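September, bench log, Odik build, evening session

Picked up where Meinrad left off. Real arms still off the base waiting on the shoulder bracket, so sim only tonight. Loaded the house map again, doorway start pose. Both doors in the map have lever or small metal handles, using the left arm for the dark one and keeping the big gripper back near the other.

First batch was 20 runs from the same start. 7 bad. Mostly the base creeping forward while the arms are still moving, then elbow too close to the door. Dropped base speed to 26 percent and it got calmer. Slower but fine, no one is in a hurry exept me.

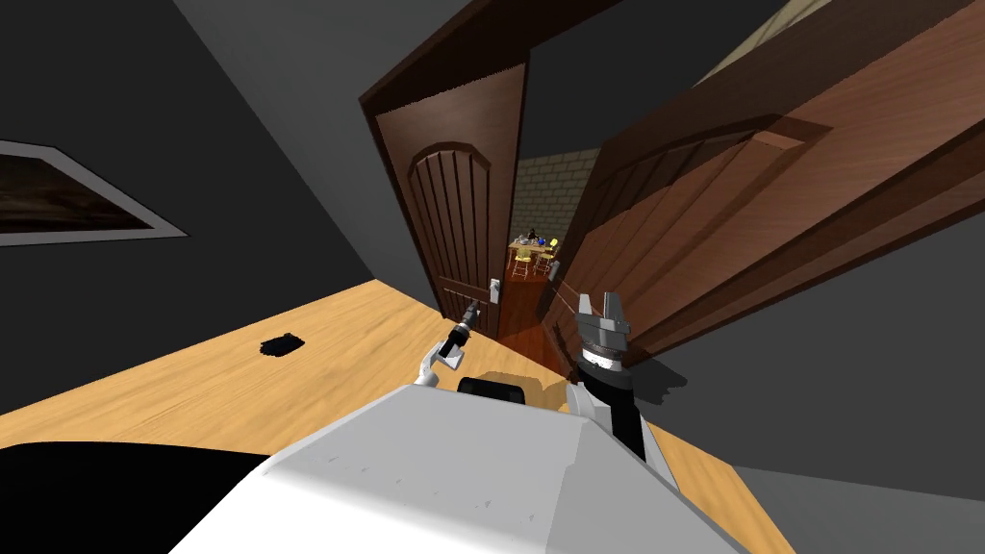 Do we need the new wrist cable before testing on the real base?
Only for the left arm. The right can run on the old one if we keep the wrist roll limited.

Wide camera view is still a pain. Straight edges bend so much that my handle finder guesses high. Put a correction table in, 53 entries, ugly, works near the middle and drifts at the sides. Meinrad Pfister has a better one on the Uvix laptop, need to get it off there before he wipes it.

Also:
- wrist offset sign was flipped in the config, fixed, DONT flip it back
- gripper stays open on approach, close only on contact
- log folder filling up again, moved old stuff to the Nindavano drive
- Fortin supply hums under load, swap before the arms go back on

Next: start pose a bit further left, rerun teh whole batch with new speed. Then print bracket v3, thicker wall this time, and check the bolt holes against the actual base plate before hitting print. Stopped at 11:20 pm, left the sim box on.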